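Filippos Tsoukalas had been on set since early morning when he rang, and he wanted to talk about the engagement before anything else. The actor, best known as the younger brother in *Jolden*, confirmed in February that he and fellow cast member Lefteris Liapis plan to marry. They had been together for two years by then and had told very few people.

"We weren't hiding," he said. "We went to the supermarket together. We just didn't put it online."

The pair met on the first day of filming. Tsoukalas was nervous, he said, and had learned the wrong episode. Liapis lent him his script and read the other parts with him in the car park until they were called. They were friends for a long time before it became anything else, and both were seeing other people when the show started.

Asked about the stories that followed his last break-up, Tsoukalas was short. "I read them. Some of it was true and some of it was made up. I'm not going through which was which." He said he and his former partner still speak, and that she sent flowers when the news came out.

Working together has been harder than living together. Their characters have been feuding for most of the current season, and they don't rehearse at home. "Lefteris won't do it. He says the kitchen is for cooking. I used to follow him around with the pages and he'd put the radio on."
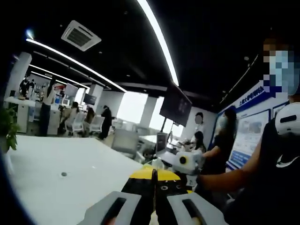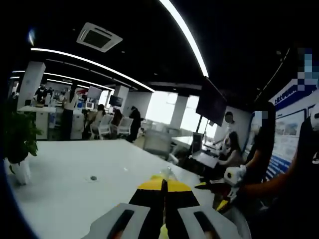
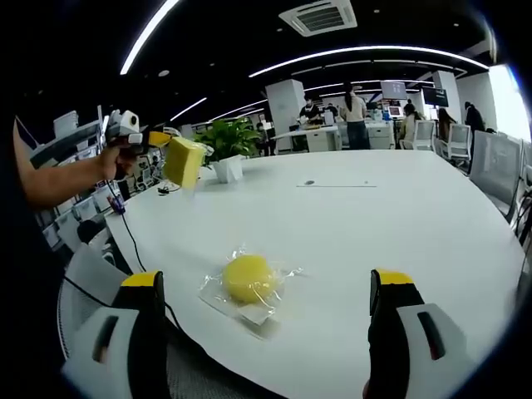
The wedding will be held in Zadwood, where Tsoukalas grew up, and the guest list stands at 40. His mother wanted more. Most of the arguments have been about seating, and his preference is to have close family at one table instead of a row of small ones. He'd like something along the lines of the big white oval in the third picture, with a curved edge and no head of the table for an uncle to claim. Liapis would sooner have long benches outside. They haven't settled it, and his mother has opinions on the benches too.

Food is coming from Kontogiannis, the restaurant where Tsoukalas waited tables for three years before he got an agent. He wasn't much good at it. "I dropped a whole tray of lamb at a christening. They kept me on, so I owe them a big order."

He has been acting for 13 years, and for the first few he paid the rent with whatever came up. His first paid role was a radio advertisement that earned him $1,000, and he spent most of it on a second-hand fridge. The fridge is still in use. Liapis has asked to replace it more than once.

*Jolden* finishes at the end of this season. Kotent, which produces it, has offered both men parts in a new drama, and only Tsoukalas has said yes. Liapis wants to direct theatre and has a play lined up.

"It'll be strange not driving in together," Tsoukalas said. "He does the driving. I'll have to get my licence back in order."

He was then called back to set. He said he had one scene left for the day, in which he has to throw his fiancé out of a pub.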